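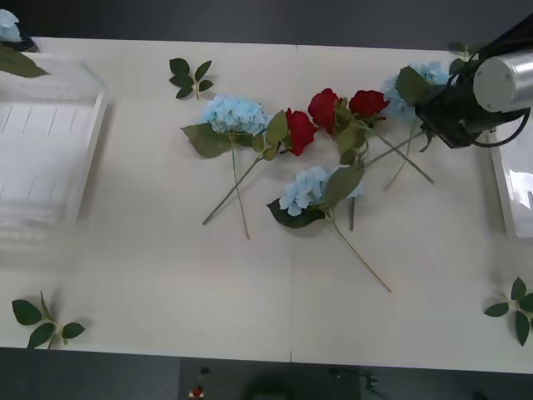
Flowers That Never Need Water

Kids' Learning Pages | Arts and Making

Most flowers grow from the ground. Others are made by people. A flower made to look like a real one is called an artificial flower. The word "artificial" means "made by people." The blue hydrangeas and red roses on the white table are artificial flowers.

What is a hydrangea?

Say it like this: hi-DRAIN-juh. A living hydrangea grows on a bush. What looks like one big flower is a crowd of small ones growing close together in a rounded head. Each small flower in the crowd is called a floret. Makers of artificial hydrangeas copy this shape, so even a single stem can fill a good part of a vase.

Living hydrangeas may be blue, pink, purple, white or green. For some kinds, the soil changes the color. Sour soil, which gardeners call acidic, can help the flowers turn blue.

What is a rose?

A living rose has soft petals that wrap around one another. As the flower opens, the outer petals fold back and the inner ones stay curled. Many roses also have sharp points on their stems. People call them thorns, but scientists call them prickles. Artificial roses are often made without them.

What are artificial flowers made of?

People have made flowers by hand for a very long time. They have used paper, silk, wax, feathers and even glass. Today many artificial flowers are made of polyester cloth or plastic. Petals are cut or molded into shape and joined together. Stems often have wire inside, which lets them bend and hold a curve.

The leaves matter too. Hydrangea leaves are broad, and a rose has smaller leaflets that grow in groups. On many artificial flowers the leaves are separate pieces pushed onto the stem, and a small sprig can come off. It can usually be pushed back on — ask an adult to help if it is stiff.

How to arrange a bunch

Florists are people who arrange flowers as their job. Their first step is to lay the stems flat on a clear table, where every color and length can be seen. You may do the same.

1. Choose a vase that is heavy enough not to tip.
2. Put in the largest flowers first. Hydrangeas are a good choice.
3. Add the roses in the gaps between the large heads.
4. Turn the vase and look at it from each side.
5. Tuck in any spare leaves where the stems show.

If a stem is too long, ask an adult to bend or shorten it. Wire can be sharp at the cut end.

Caring for artificial flowers

Artificial flowers do not need water or sunlight to stay alive, but they do collect dust. A soft, dry brush will clean most of them. Keep them out of strong sun, as bright light can slowly fade the colors.

Words to know

Artificial: made by people
Floret: one small flower in a larger flower head
Sprig: a small stem with leaves or flowers on it
Florist: a person who arranges or sells flowers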